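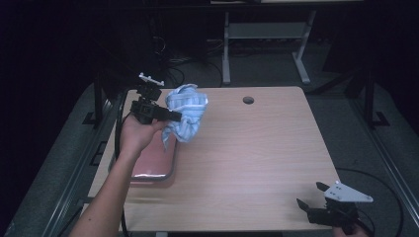
Según Annick Marchand, el convenio textil de Miltov llega tarde, pero llega. La empresa anunció el 22 de mayo de 2023 que recogerá ropa de hogar usada en 300 puntos de Karkley y Prirklow. Las sábanas, toallas y paños se clasificarán en la nave de Parsons, abierta en marzo.

El acuerdo estará en vigor hasta 2029 y prevé la contratación de 200 personas. Jhonatan Rivadeneyra dirigirá la planta. No se admitirán colchones ni alfombras.

Los horarios de recogida pueden consultarse en los ayuntamientos.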